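4.2 Who the households owe, and in what money

I started this part of the work thinking we'd be looking at bank loans, and we mostly weren't. Of the 504 households we talked to in Bralholm and Molalham, only 95 had a loan from an actual bank. Everybody else owed a cousin abroad, a shop, or a savings club, and a good chunk of that was in foreign money. Geeta Negi had warned me about this back in November (I didn't listen), so we ended up rewriting the survey form.

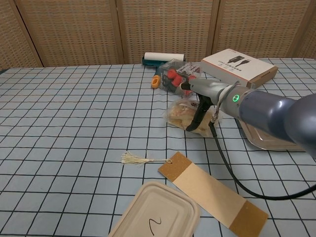
Figure 2. Tabletop with a lint roller and a packaged item, woven screen behind.

Exchange rates turned out to be the thing people most wanted to talk about! When the local currency slips, a debt to a cousin overseas gets heavier overnight, while the tab at the corner shop stays put. Small household goods, on the order of the lint roller with the teal handle in Figure 2, tend to go on that shop tab, and we coded them all as local-currency debt. Santosh Shukla would have split out imported goods, and he may be right, but the shops bill in local money either way.

We left out 2 savings clubs whose books we couldn't read. Elsa Ikonen redid the totals with our best guesses for them put back in, and the foreign share hardly moved. Section 4.3 takes up repayment.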